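The gripper that wouldn't let go

20 Feb 2021

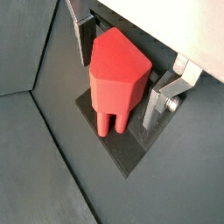 The red test piece between the fingers, over the black plate.

I lost most of this week to a fault that I should have found on the first morning, so I'm writing it down while I still remember the order of it.

The job is simple enough. The arm picks up the red printed piece, carries it over to the plate, sets it down on its two legs, opens and backs away. We call the setup Stumgate and it had been running without trouble for a good while. On Tuesday it started to lift away with the piece still in its fingers. The program thought it had let go, so it carried on to the next cycle and tried to pick up something it was already holding. The second time it did this it drove the piece down into the plate hard enough to trip the force limit.

The log was no help. Every open command had been sent and acknowledged. I assumed the pads had picked up something sticky and cleaned them with alcohol, which made no difference. Then I blamed the printed part, as I'd changed the filament colour in July and never quite trusted the surface since. I printed a new one. Same result.

Ineke Van Loon came by in the afternoon and asked what the opening width was set to. I told her it was fine. She asked again, so I looked. The controller had the fingers opening by 3 mm, and I remembered a much bigger number. When I reloaded the Trerkora config after a power cut I had picked up an old file from the bench trials, where the narrow opening was deliberate. With a bit of play in the slide, one finger hardly moved at all and the piece hung on it.

I put the right file back and ran 400 cycles overnight. There were 2 faults, both missed picks at the start, and no repeat of the drag.

The part that bothers me more is what I did while I was looking for it. I had my hand inside the enclosure with the arm paused in software, trying to wiggle the piece loose. Paused is not stopped. If someone had pressed resume at the desk, the arm would have gone with my fingers under it. Ineke pointed this out and she was right. The e-stop goes in before any hand does, and I've taped a note saying so beside the screen.

I've also added a check. After each open command the program reads back the finger position, and if it's short of the target it halts and asks for a person. It adds 225 milliseconds to the cycle, and I can live with that.

Still to do: replace the worn slide, delete the old config, and tell the Skirkent people, who copied our files last year and may well have the same one sitting in their folder.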